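Cutting room notebook, March, reel two of the Flumside film

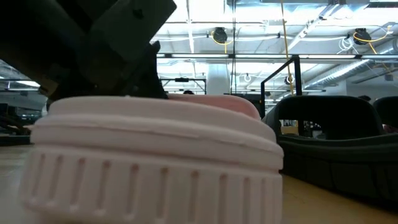 Picking up from where I gave up last night. The dance hall sequence still runs too long and I still like all of it, which is a bad sign in an editor and a worse one in an editor who also has to make the trailer.

State of play: the rough cut stands at 81 minutes. The festival slot at Ornska wants a feature, and 81 is a feature by anybody's rules, so there is no prize for padding. Hoi-yan Mok (director, for anyone reading this after I've been replaced) has asked whether we could "find" another eight minutes. I know where they are. They are on the drive marked NO, and I marked it.

Watched the opening again with the sound off. It holds. The bus comes over the hill, the band is asleep, the drummer is awake and looks as though he has just remembered what he does for a living. Then the sound goes back on and the narrator tells us they are a band on a bus. Cut the narrator's first line. Cut his second too, while I was in there. He may not notice until the premiere.

Clip log is at 693 entries now. I renumbered the Cavley concert footage this morning because two people had been naming files by mood. "Sad encore" and "sad encore real" are the same shot. "Less sad" is a shot of a parking lot.

The Cavley concert: three cameras, one of them out of sync by a different amount in every song. Lined it up by the snare in songs one to four. Song five has no snare. Song five is a ballad with a cello and a lot of looking down. Used the singer's mouth, which worked until she turned her back on us for the whole second verse. Patched with crowd. The crowd is wearing coats in half of it and no coats in the other half. Leave it, see if anyone on the panel says coats.

Onyekachi Obi came by after lunch with the new mix of the title song. Much better. The bass used to sit on top of the dialogue like a large relative. He's pulled it down and brought up the room, so you get the shuffling and the amp hum before she starts. He wants four more frames before the first chord. I gave him six and told him four.

Long argument over the ending. Hoi-yan wants to finish on the Yu interview, with the old manager saying he always knew they'd make it. Trouble is, we have him at the start of reel one saying he didn't. I'd end on the load-out: amps going into the van, nobody talking, house lights on. Obi voted with me, then with her, then asked if there was any coffee.

Tried both. The interview ending plays warmer and got a sniff from Hoi-yan, who has seen it nearly as often as I have. The load-out ending plays colder and better. Saved as ending A and ending B. Please do not name them by mood.

Still to do:
Song five, coats.
Subtitles for the grandmother. She talks over everybody and is right every time.
Ask Cavley for the house feed again. They said it was sent. It was a menu.
Export both endings before 6 p.m. and leave them on Hoi-yan's desk, B on top.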